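Workshop notebook, Clendach bench
2019-03-05

Tower day! I have been looking forward to this one since the pile of retired desktops came over from Britau in February. Case is open and on its side, CPU socket is bare, power supply still in. Everything below is what I want to remember before I start on the next one, plus a few things for whoever picks up the bench after me.
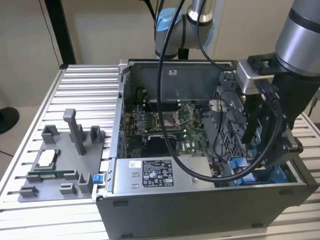
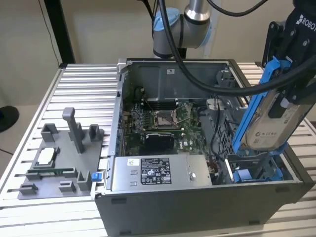 Drive cage is on the right in both.

Reading time: 5 min

First, how nice is it to work on a case that somebody designed to be opened? I grew up on towers where you lost skin on every edge and had to take out the drives to reach the screws that held the drives. The blue parts on this one are the parts you're meant to touch. Blue latch at the front corner of the shell, blue plastic in the drive cage, blue carrier around the hard drive. Once you know the color code you can find your way around half asleep. I want to paint the handles on our own parts drawers the same way (small pot of blue enamel, there's one on the Lanz shelf, if it hasn't dried out).

The carriers are my favorite part. The drive sits in a bit of blue plastic and the whole thing goes into the cage as one piece, so you handle the plastic and leave the drive alone. I've been sliding a spare one in and out of an empty cage just for the feel of it. When it's lined up it goes with hardly any push. When it's crooked it binds right away, and the thing to do is back it all the way out and start over. Don't lean on it. I leaned on one last month and bent a pin, and the drive went in the scrap box with a sad note taped to it.

Notes on carriers, to be copied onto the card above the bench:

Hold by the sides of the plastic, near the front.
Look down the slot first. A stray wire in the cage feels exactly like a crooked carrier.
Connector end goes in first (yes, I have done it the other way).
Stop at the first resistance and have a look.
Don't set a bare drive down on metal. Foam or the antistatic mat.

Cables. The red and black wires are the ones to watch, they're thin and springy and they like to wander back over toward the drive cage as soon as you let go. Bundled and tucked they behave. I tried one of the soft hook-and-loop ties on a similar case and liked it far better than the zip ties, no snipping near the board and you can redo it as often as you want. We have 12 left in the tin. I'd like to order more, and the short ones this time, the long ones go around three times and make a lump that gets in the way of the side panel.

Socket. The retention bracket is up and the pins are open to the world. This makes me nervous every time! Bare pins are the one thing on this board I can't fix. The rule from now on: if the socket is empty and the work in the case is finished for the day, bracket down and plastic cap on. The caps live in the small jar, and there were plenty when I looked, but they are not all the same size, so try one gently before deciding it fits. Whoever put the caps in with the motherboard standoffs, please don't, I spent a good while picking them apart.

And please nobody blow on the pins. Use the hand bulb, from the side, short puffs.

Power supply. I'm leaving it in place for this round. It's heavy and it keeps the case steady when it's lying down, and the label faces up where I can read it without a mirror, which I can't say for the last lot. I've started copying the label details into the parts book before anything comes out. It's slow with print that small, but I had to go back and dig out two units from the Rerkunach batch only to read the numbers, and I'm not doing that again. Magnifier is back on its hook.

Usual caution for anyone new to the bench: unplugged, wait, then touch. We do not open the supply itself. If it's bad it goes in the bin marked for the recycler, whole.

The bench. I'm so pleased with the slatted aluminum top. A case lying on its side sits flat on it and the whole thing wipes clean in a minute. The only trouble is the grooves. Small screws find them, and the short ones roll along to the end and vanish. I lost 2 today and got one back with the magnet. The other is probably living with all the others. I'm going to try the shallow tray with the felt bottom, placed before the first screw comes out and not after, which is how I usually remember it.

I also cut a strip of thin foam to lay under the shell on the next one, to see if it stops the scraping noise when you turn a case. If it slides around I'll go back to bare metal.

Order of work that felt right, for the next tower:

Panel off, case on its side, open side up.
Look for anything loose before reaching in.
Copy the labels into the parts book.
Tie back the wires.
Memory out, bagged, bag marked with the case number.
Drives in or out of the cage, one at a time.
Socket covered.
Wipe, panel back on, sticker on top.

I had memory after drives in the old list. I like it better this way around, the memory slots are up out of the way and it's a nice gentle start before the fiddly part.

Questions I still have. Are the carriers the same across all the towers from Britau? They look alike, but one I tried from the second stack had a little more play in the cage, and I don't know if that's wear or a different part. I'll lay a few side by side and measure them with the calipers. Also, do the blue latches get brittle? None have snapped so far, but I'd love to have a couple of spares from the scrap cases before those go. Pull the latches first, then send the shells.

To do:
Caps sorted by size, two jars.
More short ties.
Felt tray.
Card above the bench, in handwriting other people can read.
Check the blue enamel.

Next tower is already on the cart, same gray, more dust. Bringing the vacuum with the small brush.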